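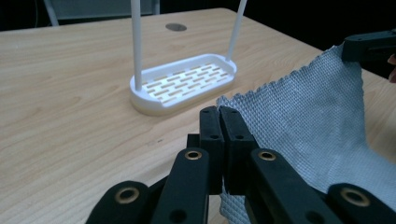 Workshop tips: recording cloth and rack demonstrations with two hand-held grippers

These notes cover tabletop household tasks recorded for the Drudard training set. They assume a working pair of grippers and an operator who has done the Tratumton calibration.

1. Lift cloth by a corner. A coarse woven towel held at one top corner hangs in a sheet, and the free corner is easy to find with the second gripper. Cloth picked up mid-panel bunches, and the fold geometry changes with every take.

2. Close the pads fully before each approach, then open them. The closed position gives the software a zero reference. Skip it and the width readings drift over a session.

3. Keep the table plain. Pale wood with visible grain tracks well. High-gloss laminate does not. Wipe off lint between takes, as frayed weave sheds.

4. Slow down with clear plastic. Translucent parts with fine ridges smear badly at normal hand speed, and a smeared part is hard to label. Natália Baláž sets the pace at half that used for opaque items. If a piece swings after the lift, hold still until it settles. 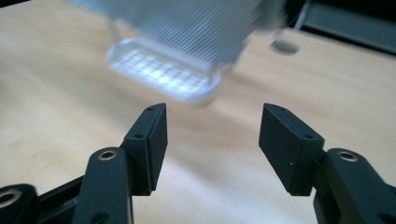 The same applies on the way down. Open the pads wide, bring them in from below the part, and stop short of contact for a moment before closing. That pause marks the start of the grasp and saves time in annotation.

5. Check the linkage bushings at the start of the day. Play in one arm shows up as a sideways twitch when the pads meet. Radek Holub replaces bushings in pairs - changing a single one leaves the arms uneven.

6. Keep the failures. A dropped corner followed by a second try is a usable example, provided the recovery is in the same file. Label it as a retry.

7. Stop at 90 takes per operator per session. Our longest run was 97, and the last few were rushed and had to be recorded again.

Files go to the Lustora folder, one per take, with the operator's initials first.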